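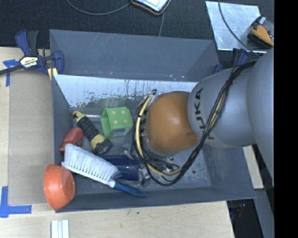
Gray bin on the bench, left half: green block with the four dots, rod, flashlight.

Feb 19, 2022

Spent the session on the test objects and the bin. Nothing new on the software side. Retno Hidayat has the notes on that and will write them up separately under Ellia.

Starting with the box, which had got out of hand. The object set was meant to be small, and over January people kept dropping things into it that looked useful. I emptied it onto the side bench and sorted by whether the thing appears on the Trarnier sheet. Anything not on the sheet went into a carton marked HOLD on the bottom shelf. If you are missing something of yours, look there first. The carton goes to stores at the end of the month.

Objects staying in:

Green block. Open box shape, thin walls, four pale yellow dots two by two on one face. Good one to keep. It stands up on its own and the dots make it easy to write down which way it is facing. From now on please record it as "dots front", "dots left" and so on, as seen from the front edge of the table. Some of the old entries say "upright", and there is no way to know which upright was meant.

Silver rod. Thin, plain. Measured 200 mm on the steel rule. The sheet had it down as 180, so either the sheet was wrong or the rod was swapped at some point. I corrected the sheet and put my initials next to it. It rolls if you put it down carelessly. Best to lay it against something, or hold a finger on it until it settles.

Flashlight. Yellow and black, ribbed grip, loop at the tail. Took the batteries out and weighed it without them, then put them back and weighed it again, and both figures are on the sheet now. We should agree to always use it with batteries in. The weight is different and the balance point moves toward the head. I checked for corrosion at the contacts and found none. The loop end is a nuisance when you are laying things out by hand, as it catches on whatever is next to it, but I would leave it alone. An object that gives no trouble is not much use to us.

Taken out: the sponge (falling apart), the tape roll (gets smaller every week, people are using it as tape), and the Whitelaw sample tin, whose lid no longer stays on. I asked for a second tin. If it doesn't come I'll glue the lid on the old one and add it back with a new number.

Bin. The walls and floor are fine structurally. The pale strip just inside the back edge is worn surface with dark flaky patches along its lower side. I went over it with a damp cloth, then with the citrus cleaner. The cloth picked up a little gray and the strip looked the same afterward. I stopped there. No scraping and no solvent on it please, at least until we have heard from Hullamcombe what the coating is. I wrote to them today with the dimensions and asked two things: what it is, and whether they can sell us one more bin of the same size. If the answer to the second is yes I would retire this one to storage.

The scratches on the back wall are shallow. I ran a fingernail across them and could barely feel most of them. Leave them.

The floor is a bit shiny, and this matters more than I had thought. The green block throws a green patch on the surface behind it, and anyone judging the edge of the block by eye from above could be off by a few millimeters. For placement by hand I have started using the foot of the dotted face as the reference. We could try a matt liner. Retno has some dark felt left over, but felt would change how the rod rolls, so we would have to redo those rows. Not decided.

Layout for the next runs. Objects go in the left half only, as agreed. Block near center-left, rod to the left of it lying flat, flashlight on the diagonal with its head toward the lower right. I laid this out 5 times from memory and compared with the sketch each time. The block and flashlight came out close enough. The rod was the worst, off by 62 mm on one try, mostly because I had nothing to line it up with. I have added a pencil arrow to the sketch for the rod and will see whether that helps. If it doesn't we will need a card template.

Setting out takes roughly 5 minutes done properly. Please don't rush it at the end of the day and then write "as usual" in the log. Two of the January rows say that and I have had to strike both.

Still to do:
Print the corrected Trarnier sheet and throw out the old copies, including the one taped inside the cupboard door.
Spare batteries for the flashlight.
New label for the object box. The current one lists the sponge.
Ask Retno about the felt.
Chase Hullamcombe if there is no reply.

Citrus cleaner is back under the sink. The cloth was past saving and I threw it out.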